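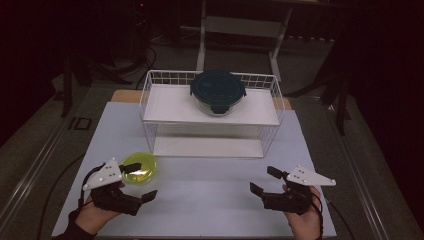 Figure 1. Lidded glass container on a white wire shelf, with a yellow-green lid on the board in front.

Leachate Quality at a Closed Municipal Landfill: Results of a Summer Sampling Program at the Zirnormont Site

Kimutai Temba, Kirsty Morrison, Benedetta Colombo
Advisor: Catherine Halliday
Submitted Sunday, August 22, 2021

Summary

The Zirnormont landfill stopped taking household waste before current liner rules applied. It has a clay cap but no bottom liner, and water that passes through the waste drains toward Pusum Creek. This report covers chloride, ammonia and electrical conductivity in 129 water samples taken from six monitoring wells and two creek stations. Chloride and ammonia were higher in the downslope wells than in the upslope well at every visit. No clear effect was found in the creek itself during the sampling period, although flow was low and the record is short.

1. Background

Older landfills without liners depend on the cap to limit the amount of rain that reaches the waste. When a cap settles or cracks, more water gets in and the volume of leachate goes up. Ammonia is a useful marker because it forms as organic waste breaks down without oxygen, and it can stay high for decades after closure. Chloride moves with groundwater and is not much changed by soil, so it is often the first sign that leachate has left the waste area.

The town checks the wells once a year for a short list of metals. Ammonia is not on that list. The purpose of this project was to fill that gap and to see whether a low-cost field method gives results close enough to lab values to be used by the town between annual visits.

2. Site

The waste area slopes to the southeast. Well 1 is upslope and was used as the background well. Wells 2 and 3 are on the edge of the cap. Wells 4, 5 and 6 are downslope, with Well 6 closest to the creek at a distance of 366 feet from the edge of the waste. Creek station A is upstream of the site and station B is downstream, below the Tennant Road culvert.

Well 3 was repaired before the project began. The casing had shifted and surface water may have entered it. Results from Well 3 are reported but were left out of the averages.

3. Methods

Each well was purged until temperature and conductivity held steady for three readings in a row. Samples were then drawn with a bailer, and the bailer was rinsed with distilled water between wells. Conductivity was measured in the field. Ammonia and chloride were measured in the teaching lab on the same day, using a Kendier colorimeter for ammonia and silver nitrate titration for chloride. Agnes Kerr, the lab manager, checked the standards before each run.

Duplicates were taken at one well per visit, chosen by drawing a number. Field blanks were carried on every visit and handled in the same way as the samples.

4. Results

Conductivity in Well 1 stayed in a narrow range. The highest single conductivity reading was 2065 microsiemens per centimeter, in Well 4, after nine dry days. Well 5 followed the same pattern as Well 4 at lower values. Well 6 was closer to background for ammonia but not for chloride – this is expected if ammonia is being held or converted in the soil along the flow path while chloride passes through.

Readings in Wells 4 and 5 dropped after the storm in early August and came back up over the following two visits. We read this as dilution. The water table rose in both wells at the same time.

At the creek, stations A and B differed by less than the spread between duplicates for all three measurements. All blanks were below the detection limit except one for chloride, and the samples from that visit were run again.

5. Discussion

The difference between upslope and downslope wells supports the view that leachate is moving southeast from the waste area. It does not show how much reaches the creek. Two things limit the conclusion. Flow was not measured at the culvert, so no load could be worked out, and the sampling covered one season only. Spring samples would be more useful, when the water table is high and the path to the creek is shortest.

The colorimeter tended to read low on the more colored samples from Well 4. Diluting these samples brought the readings closer to the outside lab values, but dilution also raised the detection limit. Filtering was tried on one visit and made little difference.

6. Recommendations

Ammonia and chloride should be added to the annual list for Wells 1, 4, 5 and 6. The low area on the cap near Well 2 should be surveyed for settlement before winter. A staff gauge at the Tennant Road culvert would allow flow to be estimated at each visit.

Raw readings, titration sheets and the well logs are in Appendix A. Calibration records are in Appendix B.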